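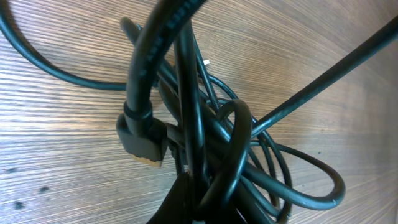 Nilmini Hettiarachchi

3.2 Cables as a household object

In our survey of homes in Cliltusach, the black cable was the object that people found most difficult to place. Of the 3,793 objects in the list, many had a clear home: cups went to the kitchen, and letters went to the desk or to the bin. Cables had no such home. They were kept in drawers, in shoe boxes and on top of wardrobes, and usually several of them lay together, so that a person who needed one cable had to lift all of them.

We use the word "bundle" for two different states. In the first state, each cable is coiled by itself and the coils are put side by side. In the second state, the loops of one cable pass through the loops of another – this is what most people call a tangle. A bundle can look neat from the outside and still be of the second kind. The large outer loops are easy to follow with the eye, but the strands come close together at the dense part, and there it is hard to say which plug belongs to which loop. 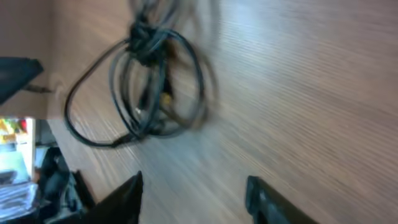

For this reason we asked people to begin from the plug and not from the middle. A plug is wider than its cable, and it catches on the other strands when the cable is pulled. When all cables are black, the metal of the contacts is often the only part with another color, and several people said that they look for this first. Shahnaz Debnath, who did the home visits with me, noted that older people pulled less and turned the bundle more often.

The surface also matters. On a bed or a carpet the lower strands are pressed into the cloth and are easily missed. On wood they can slide, and a dark cable is easy to see against a light brown grain. We therefore chose a wooden top for the sorting task, placed against a plain wall.

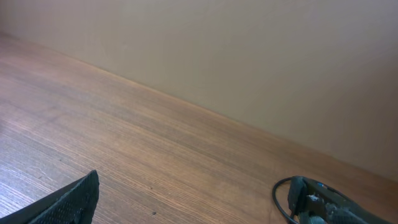

Figure 1. Wooden tabletop and the beige wall behind it.

Each person sorted the cables in two rounds, with a pause of three minutes between them. In the second round they were allowed to use ties. Ties made the final coils smaller, but some people tied two cables together by mistake and had to open them again. We counted this as one error and not as two.
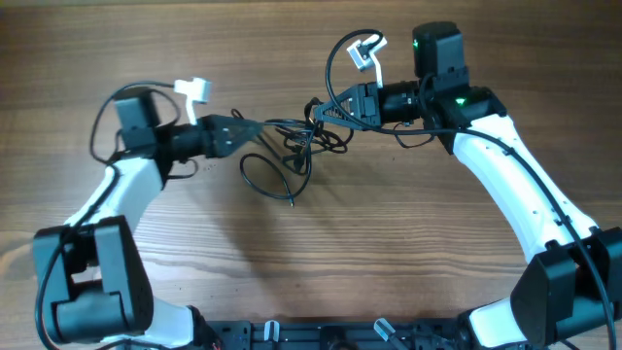 Figure 2. The tabletop, with the grain running from side to side.

The labels that people wrote for their coils are discussed in Section 3.3.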